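Budget for the Hand, Then for the Arm

Ingeborg Lenz

Most capital requests for a manipulation cell are written in the wrong order. The arm is specified first because it has the largest number next to it. The controller comes with the arm. The hand is picked from whatever mounts to the flange, and everything else goes on a line called "accessories" that is filled in the night before the form is due. I have signed requests in this format and I have lived with the results for the length of the depreciation schedule.

My argument is that the order should be reversed. The object and the task set the hand. The hand sets the payload, the wrist load, the cable path and the spares list. Those set the arm. An arm bought first limits every choice after it, and the limits are paid for out of an operating budget that was never sized for them.

The task we used for planning this year was the dullest one available: one apple, one plate, one flat surface with a dark cloth on it. The fruit is to end up on the plate. A task this small is useful in a purchasing discussion. It has no process to argue over, so the argument stays on the equipment.

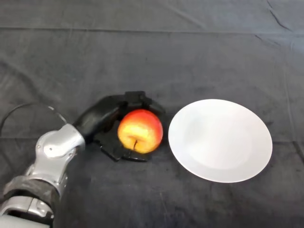 Page 34

An apple is a fair test of a hand. It is stiff enough to give a clear contact and soft enough to bruise. No two have the same outline, and the stem may point in any direction when the fruit is set down. A parallel jaw can lift one, but it does so on two small patches of skin. A hand with several fingers can close over the top and under the bottom and spread the load. That is a real gain, and it has to be paid for in joints. Each joint is a part that wears, needs calibration and can be out of stock.

We compared two proposals. The Renlow proposal put most of the money into the arm and offered a simple gripper at a low price. The Iken proposal was built around a jointed hand on a smaller arm. On the summary sheet they were close enough that the purchase price did not decide anything. The difference was in the pages behind the summary, and I suspect few reviewers read that far.

Renlow listed no consumables for the gripper, on the grounds that it had none. It does have pads, and pads wear out. Iken listed finger links as a stocked spare at 200 dollars each, and a full set of links with the wrist cable at 1535 dollars. Several colleagues read this as a mark against Iken. I read it the other way. A vendor that prints the price of a broken finger has seen broken fingers. A vendor that leaves the row blank has moved the cost to a future quotation, which will be written when the buyer has a stopped cell and very little room to bargain.

The cable deserves its own sentence in any request, and it seldom gets one. Where a cable runs outside the arm, it needs slack to follow the wrist, and slack can catch. Routing it inside the arm removes that problem and makes replacement a longer job. Either choice is defensible. The request should say which one is being bought and how many hours of labor are assumed for a swap. In our first draft the figure was zero hours, and it was zero only in the sense that the cell had been left empty.
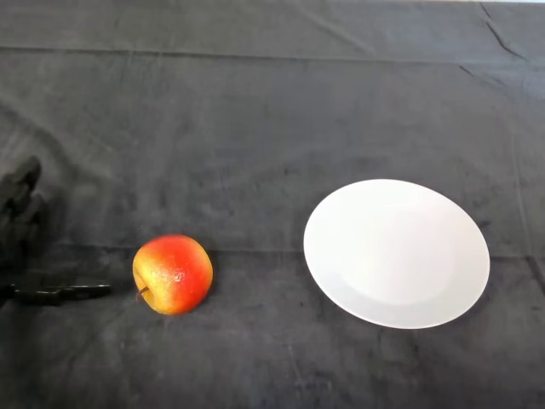 Reach is the next item that gets bought carelessly. Data sheets give the maximum reach of the arm to the flange. The useful number is the region in which the hand can approach an object from the side it needs, close on it, and carry it to the target without the wrist running into a limit. For a low approach across a tabletop, that region can be a good deal smaller than the circle on the brochure. I would ask any vendor to draw it with the proposed hand fitted. If they can't, the buyer should do it before the order is placed, even if that means a week with a cardboard model and a tape measure.

Perception should be costed in the same pass. Black fingers above dark cloth are hard to separate from the background, and a white plate on the same cloth is easy. The choice of work surface therefore changes how much must be spent on cameras, lights and software time. A different cloth costs almost nothing. It should be tried before anyone adds a second sensor to the request. The Strobel lighting quote we received in July was a sound piece of work, and I would still have put it after the cloth.

The usual objection is that arms have long lead times, so the arm must be ordered early. I accept the lead time and reject the conclusion. An early order is a reason to settle the hand early. If the hand can't be settled, then the project is not ready for a capital request, and it should ask for a smaller sum to borrow or rent until it is.

The second objection is that a larger arm leaves room for growth. It may. It also takes up floor space, needs a heavier base, and raises the energy that the safety assessment has to deal with. Spare payload is worth buying when there is a named task that will use it. Our internal planning template, called Iron by the people who have to fill it in, has a field for future uses. I would make that field require a date and an owner, and I would score a blank one as a cost.

The format I now use has 2 sheets. The first describes the object, the surface, the target position and the allowed damage, with no product names on it. The second lists the hand, its spares, its cable, its calibration time, and only then the arm. Labor appears in hours on the same sheet as hardware, so that it can't be trimmed separately. Requests in this format come in higher than the old ones. They also come back less often for a supplement, and the supplements were where the overspending was.

I don't expect vendors to change their quotation forms to suit this. The arm will stay on line one. Buyers can start reading from the bottom, beginning with the rows that have been left blank.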